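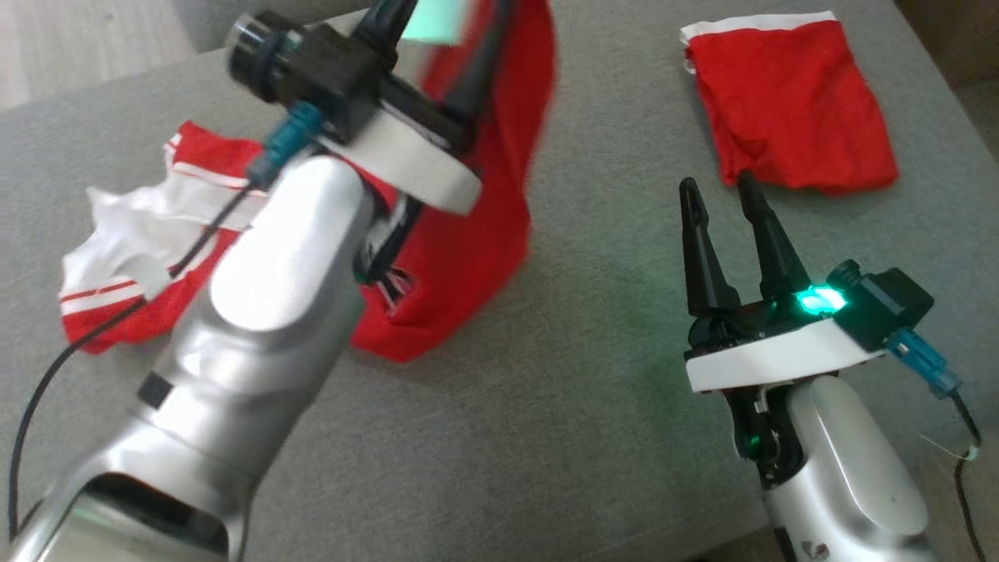
Contos > Desporto > Regulamento do Clube de Plernmont

O Conselho do Clube de Tiro com Arco de Plernmont faz saber aos seus associados que o alvo número 9 continua encerrado. A decisão foi tomada depois do torneio contra Vurwood, no qual uma flecha disparada a 20 metros não foi encontrada no alvo, nem na rede, nem no prado.

A flecha regressou na semana seguinte. Estava cravada no centro amarelo, ainda a vibrar, quando o guarda abriu o portão.

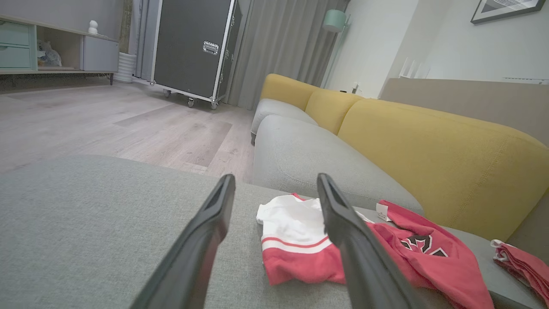
A quem pertence a flecha?

Ao clube, nos termos do artigo 4 do regulamento, até que o arqueiro a reclame por escrito.

O arqueiro não a reclamou. Declarou apenas, em carta entregue na secretaria, que a sua flecha tinha penas brancas e que a devolvida as trazia azuis – o azul usado em Grustalia, onde ninguém do clube alguma vez competiu.

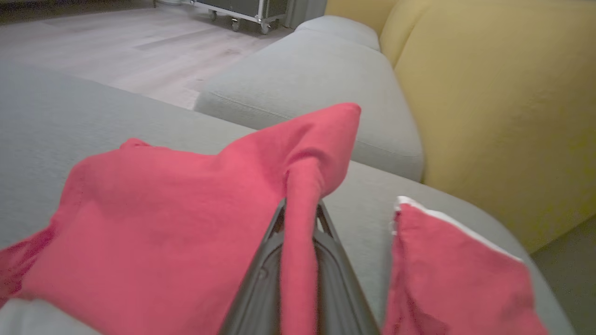
Quando reabre o alvo?

O Conselho fixará a data logo que a linha de tiro deixe de receber flechas fora do horário de treino.

Desde maio chegaram mais 2. A última trazia, enrolada na haste, uma inscrição para o torneio Sung, preenchida em boa caligrafia e com a quota paga em moeda antiga. O Conselho deliberou aceitá-la. Ao concorrente foi atribuído o alvo número 9, e pede-se aos restantes arqueiros que, durante a prova, deixem livre o lugar da esquerda.
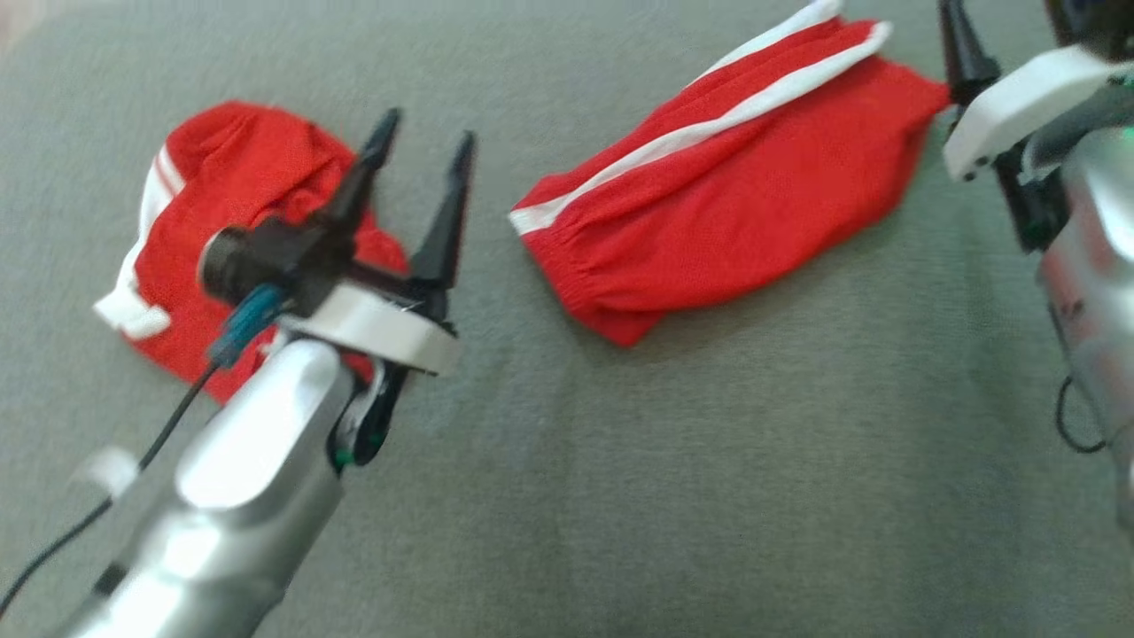
Peças vermelhas com riscas brancas.

Imprimir | Enviar por e-mail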